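Notice of Review: Station 2, Gokatley Annex

October 2025

The Office of Demonstration Standards has completed its review of the recordings made at Station 2 by Operator Kazue Koyama. The review was opened at the request of the Murakami desk, which had found the recordings to be longer than the contract allows. Operators are asked to read this notice in full before their next shift.

Under the Kirau contract, each recording shows one placement of fruit into a bowl, performed by an operator through the paired arms. The learning system receives the recordings in batches of 100. A placement is expected to take eight seconds. Operator Koyama's placements took considerably longer, and the excess fell in the same part of each recording: the interval between the closing of the left gripper and the lifting of the fruit. During this interval the arm did not move.

The operator was interviewed by the undersigned. She stated that she had been trained at Sumell, where the grapes were real, and that she had been taught to wait until the bunch settled. She was reminded that the grapes at Gokatley are artificial. She replied that she was aware of this, and that the system was not.
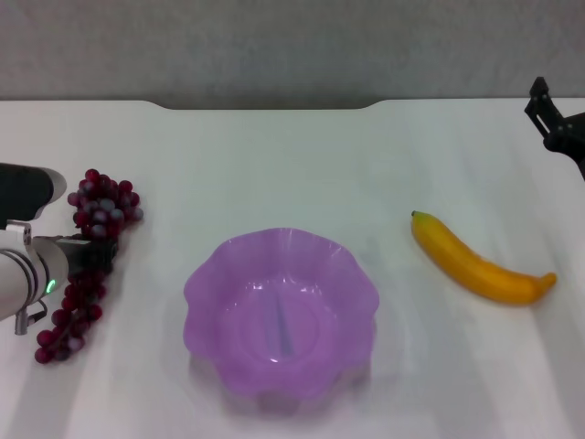

Station 2, left gripper at the grapes. Recording 3926, reviewed at the operator's request.

The undersigned viewed Recording 3926 several times, first at the standard speed and then slowly. No fault in the handling was identified. It was observed that the interval, although outside the contract, was not unpleasant to watch.

The office then examined the trial runs made in August, in which the system worked without an operator. In every run assigned to grapes, the left arm closed, waited, and lifted. In the runs assigned to the banana, for which no operator had ever paused, the arm also waited. The Murakami desk has classed this as an inherited delay and has asked that it be removed.

Removal would require the withdrawal of all of Operator Koyama's recordings. The office has considered the cost of this step and does not recommend it. The eight-second limit will be revised at the next renewal of the contract - the new figure is to be set after consultation with the operators.

Operator Koyama has accepted a transfer to the training room, effective Monday. Station 2 will be staffed by the undersigned until a replacement is appointed. My first recordings have been returned with a note that they are too long.

Sânziana Neagu
Office of Demonstration Standards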